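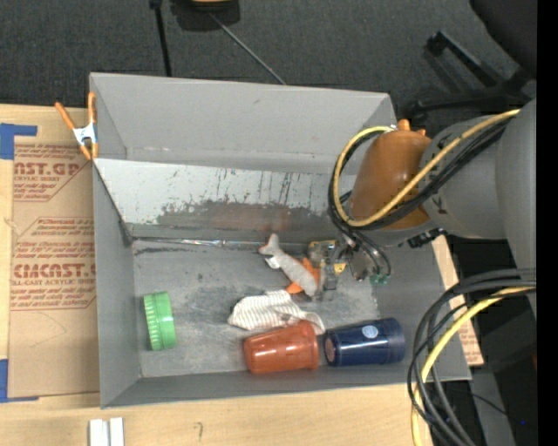

Questions about the January cable fault on the bin-picking arm
Last changed Jun 9, 2026

What went wrong?
The arm stopped responding partway through a lift, and the fingers opened on their own. A plush toy fell back into the bin. One of the cables that runs over the wrist cover had been bent so many times in the same place that a wire inside had broken. With the wrist turned one way it made contact, and with the wrist turned the other way it didn't.

Was anyone hurt?
No. A hand was near the bin wall a minute earlier, though, so we don't file this under "minor".

Didn't the software catch it?
It caught something. It logged error 1011, which the Tendanska manual lists as "communication lost, retry". The controller retried 4 times, got an answer each time, and carried on as if all was well. We would call that a warning being thrown away. Tendanska calls it normal recovery.

The supplier says the cable is rated for constant bending. Is it?
Sendino's data sheet says so, for a bend much wider than ours. A loose loop at the wrist looks generous while the arm is up. Reach down into a deep bin and turn, and the loop closes up against the cover. We have not seen any test figures for that, and we have asked twice.

Why not run the cables inside the arm?
The Kowalchuk arm has room inside for its own wiring and very little else. The gripper needs air tubes and a signal cable, and those go outside. Salesmen tend to show the arm without them.

Has it been fixed?
The broken cable has been replaced. We don't say fixed. The new one takes much the same path as the old one, over the cover and back, and we have no reason to think it will last longer. It is now swapped every 20 weeks whether or not it looks worn.

Would a tougher wrist cover help?
Rosinetti offered us one. It protects the joint from knocks, and the joint was never the problem.

Can I reach in to free a stuck cup or a bit of cloth?
Not while the arm has power. Press the stop, wait for the brakes, then reach in. A paused program is not a stopped arm, whatever the screen says. Cups that roll against the front wall are the usual temptation.

What should I check before a run?
Drive the arm slowly to its lowest point over the bin and watch the cables, especially where they cross the bin's corner and go down past the table. If anything pulls tight or catches on the rim, don't start. If error 1011 shows up at all, stop and report it, even if it clears itself.

Could it happen again?
Yes. Retries are now limited to 2, after which the arm halts with the fingers closed. That limits the damage and does nothing for the wire.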